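침대를 정리하는 일에도 기술이 있다는 걸, 저는 즐라타 디덴코 씨를 만나고 나서야 알았어요. 디덴코 씨는 장기 투숙 숙소를 운영하는 브라스투라에서 객실 관리를 맡고 있습니다. 방이 모두 248개인 곳이고, 작년 7월부터 침구 정리와 린넨 운반 일부에 자동화 장비를 들여왔죠. 저는 직원 휴게실에서 커피를 두 잔이나 얻어 마시며 오후 내내 이야기를 들었는데, 녹음 파일을 다시 들어 보니 절반은 이불 얘기더라고요!

제일 먼저 여쭤본 건 역시 첫인상이었어요. 기계가 들어온다는 말을 처음 들었을 때 어땠냐고요.

"솔직히 기분이 나빴죠. 우리한테 먼저 물어본 게 아니라 게시판에 종이가 붙어 있었거든요. 제목이 '업무 개선 안내'였어요. 그런 제목 붙은 종이 중에 좋은 소식은 본 적이 없어요."

그날 저녁 바로 팀 회의가 열렸고, 인원을 줄이는 거냐는 질문이 제일 먼저 나왔다고 해요. 회사는 첫해에는 감원하지 않겠다고 답했는데, 디덴코 씨는 그 말을 문서로 달라고 했답니다. 받는 데 꼬박 3주가 걸렸고요. 그 종이는 지금도 휴게실 냉장고 문에 자석으로 붙어 있어요. 저도 봤습니다. 커피 얼룩이 하나 있긴 하지만요.

처음 들어온 건 린넨 카트였어요. 세탁실에서 층마다 알아서 올라가는 물건인데, 이건 다들 금방 좋아했다고 합니다. 젖은 수건이 얼마나 무거운지 아느냐고 되물으시는데, 저는 집에서 수건 네 장 돌리는 사람이라 할 말이 없었어요.

"카트는 고마워요. 진짜로요. 예전에는 퇴근하면 손목에 파스부터 붙였어요. 지금은 파스를 사 놓고도 어디 뒀는지 잊어버려요. 다만 엘리베이터를 자기가 먼저 부르는 건 좀 얄밉죠. 짐 든 손님이 기다리고 있는데 카트가 먼저 타고 가 버린다니까요."

침구 쪽은 사정이 달랐습니다. 집게 모양의 손으로 이불 모서리를 집어 펴는 장비인데, 도입을 맡은 소베로라의 유리 프로코펜코 씨가 몇 달 동안 거의 매주 찾아왔대요. 저도 전화로 잠깐 통화를 했는데, 이분 첫마디가 이랬어요.

"천은 정말 어렵습니다. 컵은 어제도 컵이고 오늘도 컵이잖아요. 그런데 이불은 집을 때마다 모양이 달라져요."

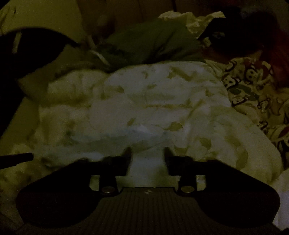

디덴코 씨는 그 무렵 프로코펜코 씨에게서 질문을 끝도 없이 받았다고 해요. 이불을 어디부터 잡느냐, 왜 거기부터 잡느냐, 손등으로 쓸어내리는 건 무슨 뜻이냐. 십 년 넘게 몸으로 하던 일을 말로 설명하려니 처음에는 입이 안 떨어졌답니다.

"저도 모르겠는 거예요, 제가 왜 그렇게 하는지. 그래서 제 손을 한참 봤어요. 그랬더니 제가 모서리를 잡기 전에 꼭 한 번 툭 치더라고요. 속이 어디에 뭉쳤나 보는 거죠. 그 얘기를 했더니 유리 씨가 막 받아 적었어요."

이 대목에서 디덴코 씨 목소리가 확 밝아졌어요. 누가 자기 일을 그렇게 자세히 물어본 건 처음이었다고요. 그러다 금방 표정이 바뀌면서 덧붙이셨습니다. "근데 그걸 알려준 값은 월급 명세서 어디에도 없어요. 그건 지금도 얘기 중이에요."

야간조의 보니파시오 만사노 씨는 생각이 조금 달랐어요. 휴게실에 도시락을 데우러 들어왔다가 우리 얘기에 끼어드셨는데요(덕분에 방 안이 온통 마늘 냄새였어요). 만사노 씨는 장비 때문에 일이 줄었다기보다 일이 잘게 쪼개졌다고 했습니다.

"전에는 방 하나를 처음부터 끝까지 내가 했어요. 문 열고, 다 끝나면 문 닫고, 그게 기분이 좋거든요. 지금은 기계가 펴 놓은 걸 가서 고치고, 또 옆방에 가서 고치고. 내가 청소를 하는 건지 채점을 하는 건지 모르겠어요."

디덴코 씨도 그 말에는 고개를 끄덕이셨어요. 그래서 올봄부터는 규칙을 하나 바꿨답니다. 근무마다 한 사람이 몇 개 방을 통째로 맡고, 그 방에는 침구 장비를 넣지 않는 거예요. 회사에서는 효율이 떨어진다고 싫어했지만 일단 해 보기로 했다고요. 만사노 씨는 복도 끝 방들을 골랐습니다. 창이 커서 좋대요.

그럼 장비가 맡은 방은 어떠냐고 물었더니, 디덴코 씨가 휴대폰에서 점검 기록을 찾아 보여 주셨어요. 지난달에 장비가 정리한 침대가 2165건, 그중 사람이 다시 손본 게 739건이었습니다. 저는 꽤 많다고 생각했는데 디덴코 씨는 오히려 덤덤하시더라고요.

"신입도 처음엔 그래요. 신입은 제가 옆에서 한마디 하면 다음 날 나아지는데, 쟤는 업데이트를 기다려야 하는 게 답답하죠. 베갯잇은 아직 다 우리가 해요. 지퍼 달린 건 더 그렇고요."

손님이 있는 방은 어떻게 하는지도 궁금했어요. 장기 투숙이다 보니 낮에 주무시는 분도 많을 테니까요. 그건 처음부터 사람이 문을 두드리고, 사람이 대답을 듣고, 그다음에 정한다고 합니다. 이 부분만은 바꿀 생각이 없다고 딱 잘라 말씀하셨어요.

"문 앞에서 목소리만 들어도 알아요. 오늘은 그냥 수건만 드리고 가야겠구나, 하고. 혼자 오래 계시는 분들은 저희랑 하는 그 한두 마디가 그날 대화의 전부일 때도 있어요."

첫해가 지나면 냉장고에 붙은 그 종이도 효력이 끝나잖아요. 걱정되지 않느냐고 조심스럽게 물었더니 잠깐 말이 없으셨어요. 그러고는 다음 약속을 받으려고 벌써 면담을 잡아 뒀다고 하시네요. 이번에는 장비를 가르치는 시간도 근무로 쳐 달라는 내용을 넣을 거라고요. 만사노 씨가 옆에서 자기도 같이 들어간다고 거들었고요.

인터뷰를 마치고 일어서는데 디덴코 씨가 집에서 이불을 어떻게 개느냐고 물으셨어요. 안 갠다고 했더니 한참을 웃으시다가, 휴게실 담요로 모서리 잡는 법을 가르쳐 주셨습니다. 세 번 해 봤는데 세 번 다 삐뚤어졌어요.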